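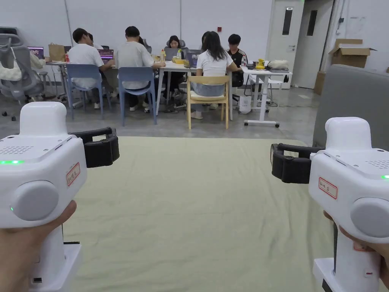 Search this site Enter keywords Go

Drarenine says its new planner learns cloth from hand-held demos. The numbers need a closer look

June 2022

Drarenine, a small firm that writes control software for robot arms, has put out a new version of its motion planner, Istau, and says it can now spread, straighten and fold fabric after learning from people using hand-held grippers. The company claims the update takes the work of programming "from weeks to an afternoon". That is a big claim for a release whose supporting paper runs to six pages, two of them references.

The idea is simple enough. A person picks up a pair of grippers, one in each hand, and does the job while the kit records how the jaws move and when they close. Istau then turns those recordings into paths that a two-armed robot can follow. No arm is needed while the recording is done, so the company can gather a lot of material cheaply. It says the release was trained on 2878 recordings, all of them on flat cloth.

The trouble starts with the test. Drarenine reports that Istau finished 90 of 140 trials without a person stepping in. Put another way, it needed help in 50 of them, a little over a third. The firm's own summary calls this "reliable handling of soft goods". Anyone who has run a laundry line or a packing bench might choose another word.

There is also the matter of what counts as finished. The paper says a fold passes if the corners end up "acceptably close", and gives no distance. Panagiotis Todorova, who leads the planning team, said by phone that the judging was done by two members of staff and that they "mostly agreed". He said a measured limit would be added to the next set of results, due in August.

Zdenka Kovačević, who looks after the robot cells at the textile finisher Brustmont, has tried an early copy of Istau and was lukewarm. "The paths it makes are smooth, I'll give them that," she said. "But it plans as if the cloth stays where it saw it last. Ours slides. When it slides, the arm carries on and closes on nothing, and the software logs that as a grasp."

Todorova accepts that the version Brustmont had did not check for an empty grip. The new one does, he says, by comparing how far the jaws have closed with how far they ought to have closed on fabric. Very thin material can still fool it. The release notes mention this in one line, near the bottom, under "known limits".

A harder question is how well movements made by human hands carry over to a machine. People twist their wrists and lean in ways that a fixed arm can't copy. Istau deals with this by throwing out any recording the arm could not reach, and 670 were dropped before training began. Drarenine presents that as quality control. It may be, but it also means the planner has seen less of the awkward reaching that makes cloth difficult in the first place — and the paper doesn't say which movements went.

Some of the less showy parts look useful. The replay tool lets an engineer step through a planned path and see which recordings it drew on, and the file format is at last written down. Kovačević said the replay tool alone would have saved her team several days last winter.

Drarenine has not given a price. Istau currently works with one make of controller, Karagiannis, and support for others is described as "planned", with no date. Brustmont has not decided whether to take the new version.

14 shares | 6 comments

Related items
Karagiannis drops support for its older controllers
Why simulated cloth still behaves like cardboard
Gripper calibration: what the data sheets leave out
Brustmont puts second folding line on hold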